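From: Mimoza Kovačević
To: Lowther woodwork list
Date: June 22, 2022
Subject: Re: Oil or wax on the long table?

Wiremu Rakena wrote:
> I've stripped the old varnish off our kitchen table and I can't decide
> what to put back on. My dad swore by wax for everything. The tin of
> Trestis oil in the shed says two coats, the chap at Plakwood says I'll
> want more than that. We eat on it, the children paint on it and it sits
> by a south window. What would you all do?
> Also, is it worth doing the underside?

Wiremu, I'm so glad you asked, I could talk about table tops all evening (and my sister will tell you I have).

Oil, for a table that gets used like yours! I love wax on a box or a picture rail, but a hot mug leaves a ring in it before you've sat down. Oil goes into the wood, and when a patch gets tired you rub that patch back and do it again without touching the rest. I did the big table at Skarkance in December and it still feels lovely under the hand.

Put the first coat on thin. Thinner than that. Leave it a quarter of an hour, then wipe off everything that's still sitting on top, and go round again with a clean cloth for the bits you missed – there are always bits, usually by the ends. Overnight, a very light rub with the finest paper you have, and the same again. I went to four coats on mine, so I'm with Plakwood on this one. And please spread the oily rags out flat on the grass or drop them in a bucket of water, don't leave them balled up in the shed. They can heat up on their own and catch fire.

And YES to the underside. One coat will do and it needn't be pretty, but a top that's sealed on one face only will take up damp on the other and start to cup. Mine was left bare for years and you could have rolled a pea down the middle of it.

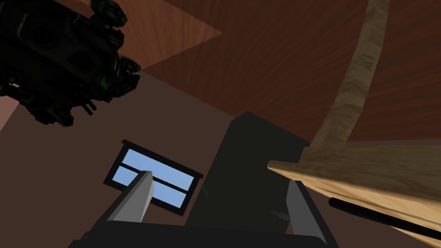
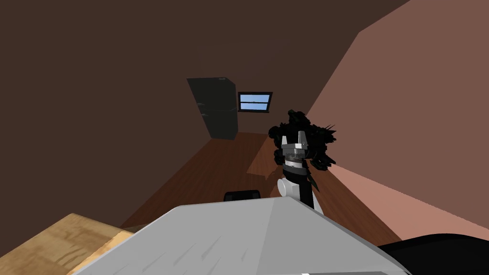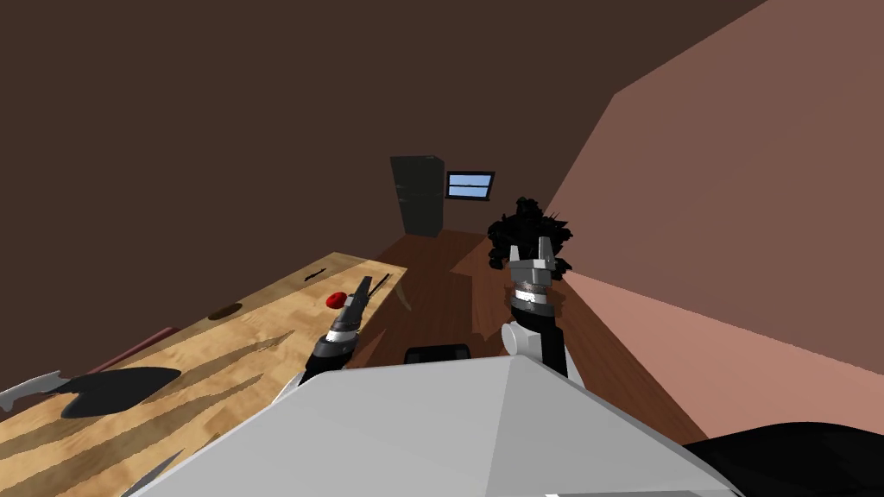 Reddish-brown grain in the first, wooden floor in the second, long table on the left in the third.

On colour, do a test piece first. Oil brings the red up in some woods far more than you'd think, and it goes on deepening for weeks, so the patch you try in the morning won't be the colour you live with. By your south window it'll shift again. I like that, but some people get a nasty surprise when they move the fruit bowl and find its shape underneath. Shove the bowl about a bit for the first summer.

Have you still got the offcut from when you shortened the legs? Try it on that, if it's the same wood. And do tell us how the children get on – paint comes off oil quite well if you catch it early, felt pen doesn't!

Mimoza

Lowther woodwork list | Contact the list owner | Messages © their authors | Back to top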